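Small loads, two drums

When Thoa Hứa moved into a one-bedroom flat in Tusholm, the laundry took over. Sheets hung on doors, and towels waited a week for their turn because the whites had got there first. She now writes the home pages for the Clirnell residents' magazine, and washing is still the subject readers send her most letters about.

Her advice is to wash less at a time. Two drums, one above the other, take up the floor space of a single machine and let you keep a small load apart from the big one. Baby clothes, a gym top, one bright shirt that might run — these go in the upper drum, and the bedding goes below.
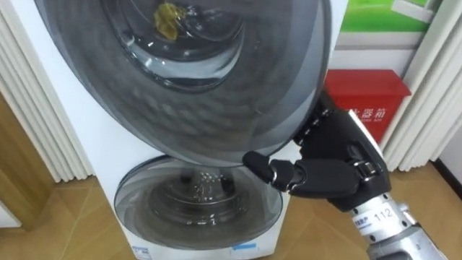
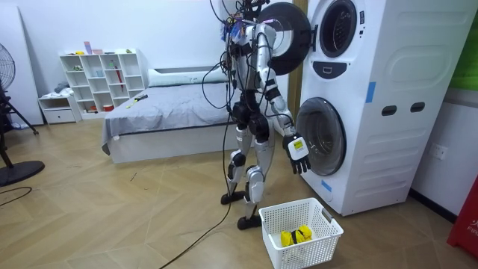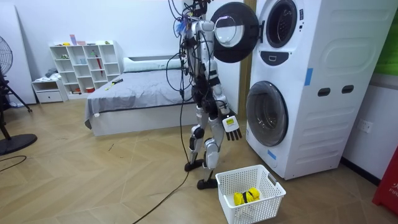
A stacked white unit with its upper door open and the lower one closed.

Measure before you buy. Hứa's own alcove is 631 mm wide, and she had to send back the first machine she ordered. Check the swing of the upper door as well as the width of the cabinet, and leave space on the floor for a basket. If you are short, try reaching the back of the top drum in the shop.

Yellows and other strong colours should have a first wash alone, at a low temperature. Empty the pockets, do up the zips and turn printed things inside out. Seven shirts is plenty for one go, whatever the booklet says.

Wipe the rubber seal after the last wash of the day and leave the door ajar overnight. Hứa does hers at 10 p.m., with the radio on. The filter can wait until the end of the month, though in October, when the jumpers come out, she cleans it twice.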